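In praise of the dull demonstration

My favorite hour of the working week is the one I spend driving a make-believe arm around a make-believe house. I have been doing this for Destlow since July, and friends who hear what the job is tend to look at me with pity. They shouldn't! I think gathering examples for a learning system is some of the most interesting work going, and I think the field keeps treating it like laundry.

Walk into any robotics talk and the slides are about the model. How deep it is, how it splits up its attention, what it scored. Somewhere near the end there is one slide with a number on it, and in our case the number is 2548, the count of demonstrations in our first household set, which we call Jevar. People nod at the number and move on. I want to stay on that slide for a while, because every one of those demonstrations was a person making choices, and the choices are what the model gets to learn from.
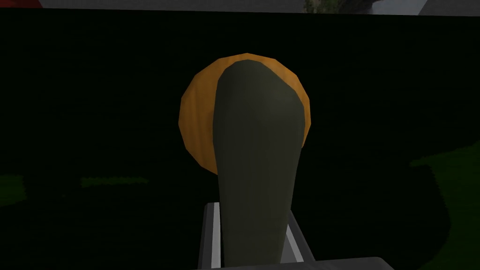
What makes a demonstration good? When I started, I would have said speed and a clean finish. Raluca Ciobanu, who trained me, had me throw out my first 50, and every one of them had been a success on paper. I was sulky about it for an afternoon and then I watched them back. I was gliding to each object as if I already knew where everything in the house lived, and of course I did know. The model doesn't. It gets pixels and finger positions and has to work out the rest. Take something as plain as a dark green shape held upright between two pale gray fingers, with a round orange one right behind it. I know where one thing stops and the next begins, and I know which of them I care about. A policy that has only ever met green shapes against bare backdrops may well decide that the orange is part of the deal. So I like examples with a neighbor crowding in from behind, and I like to have many of them, from angles that aren't flattering.

The same goes for mistakes. Our old guidelines said to discard any run with a fumble in it. I argued against that for weeks, and I'd argue it again tomorrow. If a finger clips the side of an object and the operator backs off, turns the wrist a little and comes in again, that is worth more to me than five perfect grabs. A robot that has never seen a recovery has no idea that recovering is allowed. We keep those runs now, with a tag, and I look forward to tagging them more than is probably normal.

Agathe Pruvost, who runs the training side, disagrees with me on part of this, and she has a point. Too much wobble in the data and the policy learns to wobble. She once showed me a checkpoint that hesitated in front of every single handle, and it hesitated exactly the way I do. I was mortified and also, I'll admit, a little proud. Her answer is to mix operators, at least two to a task, so that no one person's habits get baked in. I'm for it. Drawers opened by a left-hander who learned on game controllers look nothing like mine, and the model is better off for having met us both. 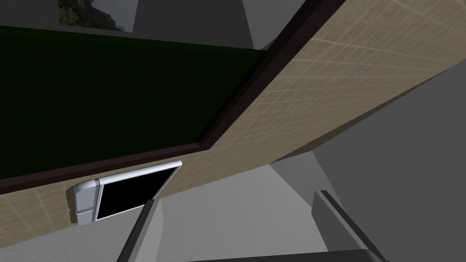 Why bother with a simulator when real kitchens exist?
Because a simulated kitchen can be put back exactly as it was and tried again with one thing changed, which makes it much easier to learn what an example is teaching. Real homes still have to come in later, with their glare and their sticky hinges, and nothing we collect on a screen excuses us from going there.

I do worry about the other argument for simulation, the one that goes: great, now generate a million demonstrations by script and let the people go home. Scripts are wonderful at volume. We use a tool called Vakulenko to vary lighting and placement from a single human run, and I love it dearly – it has saved my wrists. But it can only multiply what somebody put in. If I never reached for the awkward thing at the back, there will be a million runs in which nobody reaches for it.

So here is what I'd ask of anyone building a set like ours. Write down who did each demonstration and what they were told to do. Let operators leave a note on a run, even a grumpy one. Sit your model people down at the controls for a morning – Agathe did it, and she rewrote two of her filters before lunch. And put the people who gathered the examples on the paper, by name, near the top.

We start on the next set, Draseo, soon. It's nearly all cluttered counters and things half hidden behind other things, and I can't wait to get my hands on it.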